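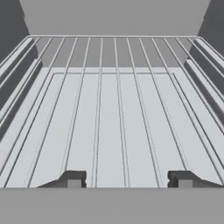
The Winport Trial

Eamon Breathnach had been sent to Winport to review a robot that made toast. He had asked for the ferry story. The ferry story had gone to Mulcahy, who got seasick and owned a better coat.

The robot was called the Oltau, and it came as a subscription. You paid 200 dollars a month and an arm looked after your small appliances. Before it ever touched a real kitchen, the company had it rehearse in a made-up one on a computer, and that was the part reviewers were invited to watch. The arm itself would follow in the mail once the customer had signed something.

"So there's no toast," Eamon said.

"There's the work that leads to toast," said the woman from Oltau. She had a badge that said CUSTOMER JOY and she looked as if she had been up since four. "Would you like to run the session yourself? Most people find it very absorbing."

She gave him a chair, a tablet and a sandwich in a plastic box. The sandwich was cold. He looked at it, then at the big screen, and felt the first stirring of a serious product review.

The kitchen was nicer than his. It had marble counters and gray cabinets with long silver handles, and the backsplash was clean in a way he associated with people who ate out. He wondered who had lived there, and then remembered. Still, somebody had sat in an office and decided where the outlets went.

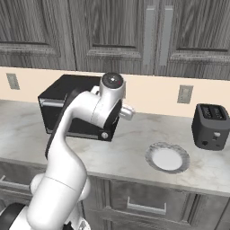 The Oltau arm at the counter, in front of the toaster oven.

"What do I ask it for?" he said.

"Anything on the menu."

The menu had 18 items. He had read the brochure on the bus and it had promised 100, but the brochure also said that Winport was sunny. He scrolled past Open, Close, Warm, and Warm (Gentle), and stopped at one called Attend.

"What does Attend do?"

"It attends," said the woman.

He pressed it. A small wheel turned on the tablet for a long time. He opened his notebook and wrote: The Oltau does not rush into things. He crossed out "rush" and wrote "hurl itself," then put "rush" back, conscious that he was paid by the piece.

His own toaster had been a wedding present from an aunt in Zerndale. The marriage had lasted six years and the toaster was still going, though only on one side, so that you had to turn the bread around and send it down again. He had come to like that. It gave the morning a middle. He tried to picture a white arm reaching across his kitchen to turn the bread, and found that he could picture it very well, and that in the picture he was standing by the fridge in his socks with nothing to do.

"Do people talk to it?" he asked.

"We don't track that."

"But do they?"

She thought it over. "My mother says good night to hers," she said. "She has the May model. It's a little slower on the knobs."

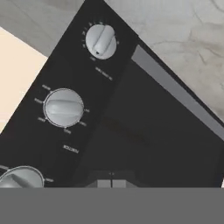

He asked whether the new one was fast on the knobs, and she said that it was considered. Eamon wrote down "considered" and underlined it. He had been called considered once himself, by an editor, shortly before being moved to appliances.

"Could I give it a bit of encouragement?" he said.

"There's no microphone."

"No, I see that."

He leaned toward the screen anyway, on the pretext of adjusting his chair, and said, very quietly, "Take your time." The woman from Oltau became interested in her badge.

They sat a while longer. He ate half of the sandwich and offered her the other half, and she took it – she had missed lunch, she said, and breakfast had been a meeting. They chewed and watched the kitchen together like two people waiting for a relative to come out of the bathroom.

The review ran on 19 Jul 2018, under the ferry story. It gave the Oltau three stars out of five and was about 400 words shorter than the one he had handed in. The editor had taken out the aunt, the marriage and the whole passage on turning the bread. She had left in the last sentence, in which the reviewer stated that he had not, at this time, taken out a subscription.

The arm came on a Monday. He had cleared a space for it next to the toaster.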